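About Flekham

Company

Flekham makes and stocks plastic vessels, sleeves and collars for laboratories, filling rooms and workshops. Most of what we sell is upright, round and translucent. We also supply the matching stoppers, racks and carry trays, and we cut and finish parts to customer drawings when the quantity justifies a setup.

The company was started by Ottar Backlund in a rented unit on the east side of Jeltville. He had been buying flanged cylinders for a dairy testing laboratory and could not get the flange at the height he needed. The first Flekham part was a modified stock cylinder with a collar welded on by hand. It leaned. The second version was made as a single piece, and the general arrangement has been kept in the range ever since.

Raphaël Aubert joined to run the finishing room and now has charge of drawings, tolerances and the sample library. Ottar still handles quotations. Questions about lead time go to him, and questions about fit go to Raphaël.

What we make

The range is divided by shape.

Plain cylinders. Straight wall, same diameter from end to end. Supplied cut square, with edges broken. Lids are ordered separately.

Stepped cylinders. A wider lower body and a narrower upper section. The step is used as a stop for a clip, a ring or a second sleeve. Customers who pour by hand tend to ask for a longer upper section, and we list it as an option.

Flanged cylinders. Any cylinder with a collar projecting from the wall. The flange may be at the end or part of the way up. Its usual purpose is to rest on the edge of a hole in a rack or bench top, so that the lower body hangs below the surface and the upper part remains within reach.

Collars and loose rings. For customers who already own straight cylinders and want them to hang in a rack. A loose ring is less stable than a molded flange and should not be used to carry weight.

The Arkunora series combines the last features of the list: a step, a flange and a translucent wall in one part. It accounts for most of our repeat orders.

Material and appearance

We use translucent plastic for nearly everything in the catalog. Opaque parts are made to order. A frosted wall lets a user see that something is inside and how high it stands, without the glare of a clear wall under bench lighting. It does not allow a fine reading. Where a reading is needed, we recommend a clear part with a printed scale, which we do not make; Maillard does, and we keep their sheet on file for customers who ask.

The color of an unpigmented part is not constant. The same wall looks whiter where it is thick or where something pale stands behind it, and grayer where it is thin. Two parts from a single batch can appear different when placed side by side on a dark surface. We do not treat this as a defect.
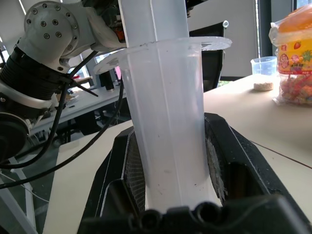

Flanged cylinder, translucent white plastic. The upper section is narrower than the body.

Thin flanges are not perfectly flat. A wide, thin collar relaxes after forming and takes on a small wave at the outer edge. For hanging in a rack the wave has no effect, as the load is taken close to the wall. For sealing against a gasket it does matter, and the customer should specify the thick flange. This is the most common ordering error we see. The drawing sheet now has a separate box for it, and we telephone if the box has been left empty.

Specks and smudges are dealt with under two headings. A mark on the surface that comes off with a damp cloth is a handling mark. A mark within the wall is an inclusion. Our standard grade permits faint inclusions anywhere except on the rim. The selected grade permits none that can be seen at arm's length. Selected parts cost more and take longer, and for storage, sorting and most teaching work there is no advantage in ordering them.

Handling and care

Pick up a flanged part by the body, below the flange. The flange is a rest and was not designed as a handle. Lifting by the outer edge will not normally break it, but repeated lifting in the same place increases the wave.

Wash by hand in warm water with a mild detergent. Scouring pads dull the surface and leave fine scratches that hold dirt. Stand the part upright to drain. Do not stack flanged parts on their sides; the weight rests on the collars and the lower ones go out of shape.

Adhesive labels should go on the lower body. On the narrow section they tend to lift at the corners.

Premises

We occupy 700 square meters in Jeltville. The building is divided into goods in, forming, finishing, inspection and stores. Inspection has the north windows. Parts are checked against a dark board and then against a light one, since inclusions show on one and surface scratches on the other.

The sample library is on the upper floor. It contains a retained part from every production batch, tagged with the drawing number and the flange type. Customers reordering an old part without a drawing can send us what they have and we will match it from the shelves. Broken parts are acceptable for this purpose if the step and the flange are both present.

Ordering

The minimum order for catalog parts is 4 pieces. For parts to drawing, please ask. Stock items leave in 5 working days. Finished sets with racks take longer, as the racks come from a joinery and are drilled after the cylinders have been measured.

Drawings should give the outside diameter of both sections, overall height, height of the flange from the base, flange diameter and flange type. A dimensioned hand sketch is sufficient. Please do not send a photograph alone, as heights cannot be taken from it.

Returns are accepted on unused parts in the standard grade. Cut parts cannot be returned.

Visits

The stores and the sample library can be visited by arrangement. The forming room is not open to visitors. The building will be closed on 29th June for stocktaking, and orders received that day will be entered the following morning.

Flekham, Jeltville
Quotations and lead times: Ottar Backlund
Drawings, fit and samples: Raphaël Aubert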